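Speaker notes: House rules for gripper cells
Ulloa site meeting, Monday, March 20, 2023

Slide 1. Title
Wait for the Zurkunport people to dial in. Say how long this runs and that questions come at the end. Mention that the written rules are on the shared drive and will be updated in April.

Slide 2. Why we wrote these down
Each cell had its own habits. Operators moved between Ulloa and Zurkunport and had to relearn the basics. The Kernar project has now logged 2773 grasps, and only 1563 of them have notes good enough to compare. Pause here. The rest can't be used for the force limits.

Slide 3. Before power-on
Read the list out loud, don't paraphrase.
Check the finger fasteners by hand.
Clear the floor inside the tape.
Test the stop button, every shift, both operators.
Write the force setting on the sheet before the first run.

Slide 4. People near the arm
Nobody reaches in while the drives are live. If an object rolls away, stop the arm, then pick it up. Rule 7 covers this and it is the one most often skipped. Expect pushback on lost time. The answer is that a stop and restart is part of the run and gets logged like anything else.

Slide 5. Soft objects

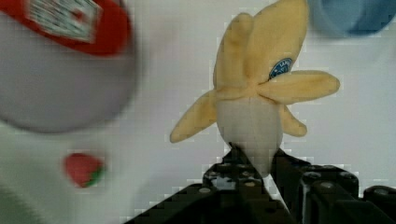
Author: Training Lead, Rorier

Toy banana, peeled, held upright by the base. Point to the fingertips: they are on the pale core, and the peel flaps are free. Rule 8 says grip the body of the object and keep off anything that folds or hangs. Start at the lowest force setting and go up one step at a time.
Mention clutter too. Other items, like the strawberry, stay on the surface during a pick, so plan the approach around them.

Slide 6. Logging
One line per grasp. Object, force setting, result, initials. Failed grasps go in the same log as good ones. Don't fill in the sheet from memory after lunch.

Slide 7. Changes to the rules
Send them in writing to the Rorier training inbox. Changes take effect at both sites on the same day. Until then the old sheet stays on the wall.

Questions. If someone asks about the new fingers, the force table for them isn't ready.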